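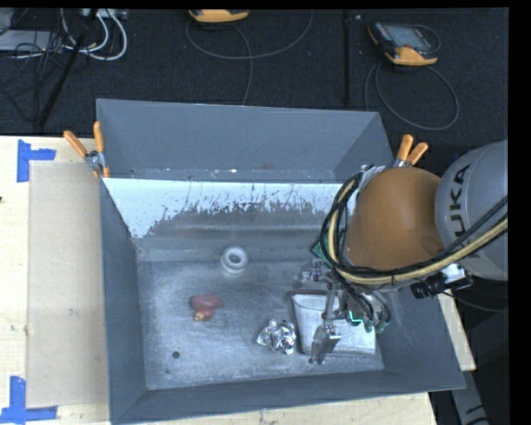
Figure 3. The bin-clearing cell used in the second round of trials.

4.2 What the success rate does and does not tell us

Most of the recent claims for learned grasp scoring rest on a single number, the share of attempts that end with something lifted out of the bin. We reported that number ourselves in Section 4.1, and we have come to trust it less the longer we have worked with it. A bin with one graspable object and five awkward ones will produce a healthy rate for as long as the robot keeps picking the easy one and the operator keeps putting it back. The layout in Figure 3 shows the problem well enough. The foil ball and the whitish-silver container beside it lie on a scuffed grey metal floor, and a depth camera has a hard time with all three surfaces. The white ring-shaped object near the back stands on its own with an opening in its top, and a method that learned nothing except to prefer isolated objects would still choose it and look clever.

We therefore ran the Edelura scorer against a deliberately dull baseline. Edelura was trained on 2000 simulated grasps. The baseline had no training at all: it took the tallest isolated blob in the depth image and closed the gripper over the middle of it. Both used the same arm, the same gripper and the same motion planner, and neither was told which objects were in the bin.

On matte objects we could not separate the two. Edelura was ahead on some layouts and behind on others, and the sign of the difference changed when we reshuffled the order of the trials. On shiny objects Edelura did better, though less of that gain belongs to the scoring network than we had hoped. The Edelura code fills holes in the depth image before it scores anything. When we gave the baseline the same hole-filling step, most of the gap closed. Earlier comparisons, including the one in our own workshop paper, left this step out of the baseline – a choice that flattered the learned method, and one we made without noticing.

A second concern is the bin itself. Ours has sloping sides, and objects nudged against a slope tend to slide back toward the floor, where they are easier to reach. Failed grasps can in this way improve the layout for the next attempt. We repeated a small part of the trials in the straight-sided Cunach tote and both methods got worse, the baseline slightly more so. The sample is too small to say whether that last difference is real. We would be wary of comparing rates between labs that use different bins, and we did not find a paper in our reading that corrects for it.

We also changed how failures were counted. Under the old rule, an object dropped on the way out scored as a success if it had cleared the rim. Under the new rule it must reach the drop zone. The change cost Edelura more than it cost the baseline, mainly through thin-walled containers gripped by one side.

None of this shows that learned scoring is useless. It shows that our earlier trials could not have told a good scorer from a good depth filter. The ablation in Section 4.3 takes the two apart, using 6 layouts fixed in advance and reset by hand to the same positions before every attempt.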